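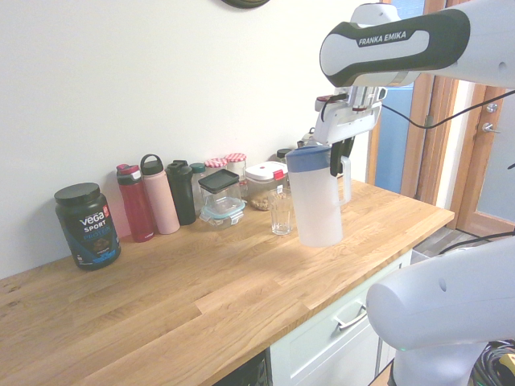 Senlow Filter Jug: Extended Use Review

Household Equipment Review Service, Hatness
Prepared by Pornthip Yensuk

Summary of findings

The Senlow is a countertop filter jug sold for use with mains tap water. It was tested over eight weeks in a shared kitchen at our Hatness premises, where the supply is hard and limescale is a daily nuisance. The jug performed well on scale and acceptably on taste. It was let down by slow filtering towards the end of each cartridge and by a refill hatch that requires more care than it should. The Service recommends it for households of one or two people.

Background

Readers in hard water areas have asked for guidance on filter jugs more often than on any other item of small kitchen equipment. Our earlier review covered the Bosman and the Pollico, both of which remain on sale. The Senlow was not then available. It has been assessed by the same method, so that the three may be compared, although the Bosman and Pollico results are those already published and the tests were not repeated.

The jug was bought at full price from a high street shop. The manufacturer was not informed of the review and did not supply cartridges.

Method

The jug was filled each working morning and topped up whenever the upper chamber was clear. Filtered water was used for drinking, for tea and coffee, and for one kettle reserved for the purpose. A second kettle of the same model was filled from the tap. Both were inspected every Saturday and neither was descaled during the test.

Taste was assessed by 6 members of staff, who were given filtered and unfiltered water in plain glasses at the same temperature. They were not told which was which.

Scale and taste

The kettle filled with filtered water showed a thin bloom on the base by the end of the test. The tap water kettle had a hard crust across the element plate and shed flakes when poured. On this measure the Senlow is level with the Bosman and clearly ahead of the Pollico.

Tea made with filtered water had no surface film in the first fortnight of a cartridge and a slight one thereafter. The tasting panel preferred the filtered water in most sessions, chiefly for the reduced smell of chlorine. Two members could detect no difference and said so consistently.

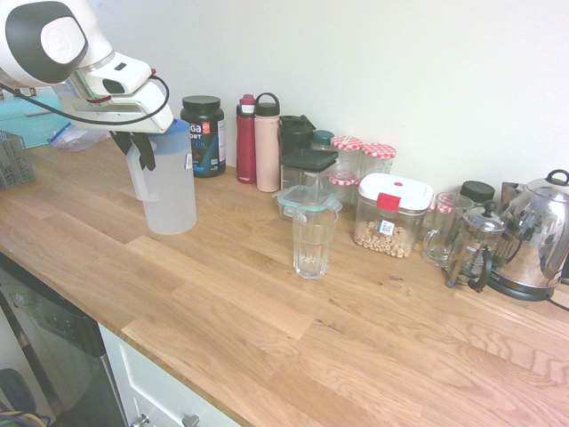 Reading time: 6 minutes

Filtering speed

A full upper chamber cleared in 149 seconds with a new cartridge. By the last week of the cartridge's stated life the same quantity took more than twice as long, and users had begun to pour before filtering was complete. The Senlow does not prevent this. If the jug is tipped too early, unfiltered water can run over the lip of the chamber and into the glass. The Bosman has a small baffle at this point and does not suffer from the fault.

Handling and storage

The handle is comfortable and gives enough clearance for a large hand. The full jug is heavy for its size, and one member of staff with arthritis found it necessary to fill it only halfway. The refill hatch opens under the pressure of the tap, as intended, but does not always close. On several occasions it was found standing open after filling.

The jug fits the door shelf of a standard refrigerator. It does not fit the narrower door shelf found in many under-counter models, and purchasers should measure before buying. Kept on the worktop, it should stand away from direct sunlight, and water left in it overnight should be thrown away.

Cleaning

The lid, chamber and body separate without tools. All parts may be washed by hand in warm water with a little washing-up liquid. The lid must not go in the dishwasher, a point made only on the last page of the instructions. The groove beneath the hatch collects residue and is best cleaned with a small bottle brush.

Running costs

Cartridges are replaced monthly. A household which keeps to that schedule will spend £52 a year if cartridges are bought in the larger pack. Single cartridges are noticeably dearer. Used cartridges can be returned by post, but the purchaser must pay for the postage, and no return point was found in Hatness. The Pollico cartridge costs less and may be left at the shop where it was bought.

The change reminder is a paper dial on the lid, set by hand. It worked as well as the electronic indicator on the Bosman and has no battery to fail.

Recommendation

The Senlow is recommended for small households in hard water areas. Larger households should consider the Bosman, whose greater capacity and better pouring justify the higher price. The Pollico remains suitable where cost is the main concern and the water is only moderately hard.

The Service will look again at the hatch if the manufacturer issues a revised lid. Readers who have bought a Senlow since June are invited to write to us with their experience of it, stating whether their supply is hard or soft.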